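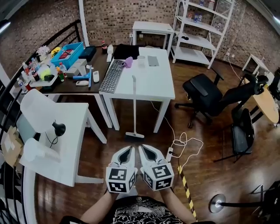 Cars & Trucks > Buying Used > Minivans

Is 218,000 miles too many if the van's been looked after?

So I've been shopping for a used minivan since September and I finally found one I like at a little lot in Ramcombe. Three rows, power doors, cold A/C, and the seats are way cleaner than mine have ever been. The catch is it's got 218k on it. The seller has a folder of service receipts (oil changes, two sets of brakes, a water pump) but nothing at all on the transmission. I drove it maybe 4 miles and it felt fine, except for a little clunk going from reverse into drive. They want more than I was hoping to pay but would probably come down some. My commute is 30 miles each way, mostly highway. Would you buy it or keep looking? I'm supposed to call them back Tuesday.

2 answers

I bought one with almost that many on it and drove it another three years, so no, the number by itself wouldn't scare me off! The clunk would bug me though. Mine did that and it was just a worn motor mount, but my neighbor's did the same thing and he ended up paying for a rebuilt transmission, so you really can't tell from the driver's seat. Pay a shop for an inspection, and not one the lot picks. I took mine over to Vastiddale and they had it up on the lift for an hour and gave me a list. Ask them to look at the fluid and pull any stored codes. Also start it stone cold if you can, first thing in the morning before the lot has warmed it up for you. If the seller won't let it go for an inspection I'd walk.

For what it's worth the mount was $1,604 by the time they did all of them plus the struts, so leave yourself some money after the purchase. I didn't and it was a tight couple of months.

Too many miles imo. I'd keep looking, lots of vans out there. Check the sliding doors too, mine quit on the passenger side and I just use the other one now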